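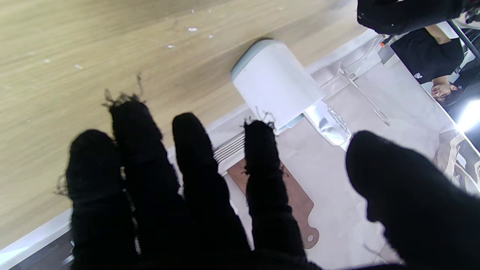

3.2 Things that live at the edge of the table

Figure 3. White cylindrical container on its side at the edge of a wood-grain tabletop, with small white flecks on the surface.

I went into this study thinking I'd be writing about cupboards. Cupboards are where people say they keep things, after all! But once I'd sat down with my notes from the Melmont flats it was the table edges I kept coming back to, and Figure 3 is a fair picture of what I mean: a container lying right at the edge, closed end pointing in over the wood, and a few white flecks left on the top.

I call these "edge items". An edge item is anything resting within a hand's width of the rim (I used my own hand, which Subbarao Varghese quite rightly grumbled about, so we later swapped to a strip of card). We looked at 70 tables in all, and 21 of them had at least one edge item lying on its side. That was far more than I'd guessed in January, when I wrote the plan and put tipped-over things down as a rare case.

Round containers are the awkward ones. A box at the edge stays a box at the edge, but a cylinder on its side can go either way, so we noted which way each one pointed. We used the closed end as the marker, as lids come and go and are a pain to compare. Both of us coded every table separately and then argued over the odd ones, mostly late in the afternoon with a pot of tea.

Crumbs, flecks and other small bits got a simple yes or no. I did try sorting them by size for the first 20 tables and gave up, as the two of us could hardly ever agree on what made a bit "large". Figure 3 is a yes. I haven't tried to say what the flecks are, and the same goes for every other table in the set.

The Kirow tables were coded in the same way, though the tops there are narrower and our strip of card covers more of them. I come back to that in 3.4.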